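Speaker notes: "Reading the small print" (evening talk, library, upstairs room)
Last updated 15th August

Hello everyone, thanks for coming up all those stairs. Wait for the door to stop banging before starting!

I'm going to talk about dates. The ones stamped on things, I mean, so if you came for the other kind, the exit's behind you. (Pause. If no laugh, carry on quickly.)

Start with my mum's cupboard. When we cleared it out in January I found a jar of mixed spice older than my marriage, and I stood there with it for a good five minutes wondering whether I was allowed to use it. I did, in a fruit loaf, and it tasted of very little. So that's my first point really: there's a difference between a thing that will hurt you and a thing that's just a bit past it, and the two kinds of date are meant to tell you which is which.

Use by = safety. Meat, fish, ready-made salads. Don't argue with it, don't sniff it and decide you know better.
Best before = quality. Crisps, biscuits, tins, dried pasta. You're the judge.

Ask for hands up: who has thrown out a packet of something on its best before date? Keep my own hand up, I did it for years.

Now bathroom things. Next slide.

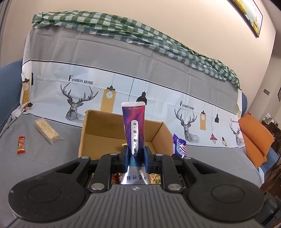
Photo: Iman Zaki

Tubes are where people get muddled. Plenty of creams and pastes have a date pressed into the crimp at the end, where you'd only find it if you were looking, and by the time you've rolled the tube up to get the last bit out, the date's rolled up too. Others have no date at all, just the little drawing of an open pot with a number and an M. That's months after opening. Which is lovely if you remember when you opened it, and I never do, so I now write the month on the cap in marker pen. Souad Mansour told me she uses a sticker on the bottom, which is neater than mine.

Sun cream gets its own minute. If you've no idea how many summers it's seen, buy a new one. Tell the Fullard story here, the campsite one, but the SHORT version. Leave out the bit with the dog.

Sip of water. Check the clock, should be at 17 minutes.

Right, the questionnaire. Nanna Lund and I handed round a sheet over the winter and got 153 back, which I was thrilled with. Most people could tell me what use by meant. Best before was much shakier, and a lot of people had written "same thing?" with the question mark and all. Read out Othmane Bensaid's answer in full, he's said I can and he's sitting near the front.

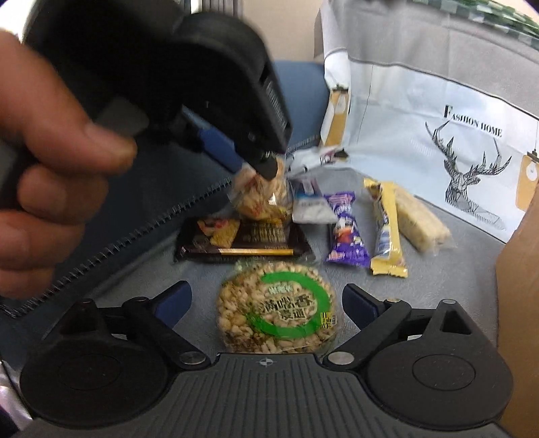

Kitchen & Cupboards

Snacks! My favourite subject. The wrapper's doing most of the work with anything crunchy: it keeps the air and the damp out, and once you've opened it you can more or less forget the printed date, the thing to worry about is whether you folded the top over properly. Pegs are fine. Those expensive clips are fine as well but I lose them.

Stale isn't the end either. Soft crackers can go in a low oven for a few minutes, and broken bits of nearly anything savoury will go on top of a pasta bake. Latifa Bouazza's recipe is on the handout, back page, and please take one because I printed far too many.

Someone will ask about eggs. Someone always asks about eggs. Say I'm doing them after the break, then put the kettle on.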